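Chapter 5
Walking as Exercise

When Guilan Xue was told by her doctor to "get a bit more movement in", she did what a great many of us do, and bought a pair of expensive shoes that then sat by the door until January. What got her going in the end was a neighbour, Henok Chala, who walked to the shops every morning and didn't mind company. By spring the two of them were going twice as far as the shops and coming back the long way, talking the whole time (mostly about food, she tells me).

I begin with Guilan because walking is so easily passed over. We learn it before we can speak in sentences, and so it hardly seems worth a chapter in a book on health and fitness! Yet for most of the people you will go on to work with, it is the form of exercise they are likeliest to keep up, and it deserves the same care in planning as anything done in a gym. 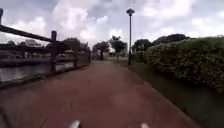

5.1 Choosing a route

A beginner's route should be level, firm underfoot and pleasant enough that one would like to see it again tomorrow. Paved paths beside water suit many people very well, and so do parks and quiet streets. Ask your client where they already like to go, and start from there.

Distance matters less than you might suppose. In the first week, 500 steps out and 500 back will do nicely for someone who has been unwell, and you can add a little every few days as they feel able. Pace can wait until section 5.3, where we shall meet the talk test and try it on one another.

Before reading on, take a short walk yourself, at whatever speed comes naturally, and jot down how you felt at the start, halfway and at the end. Keep your notes handy, as you will need them for Activity 6.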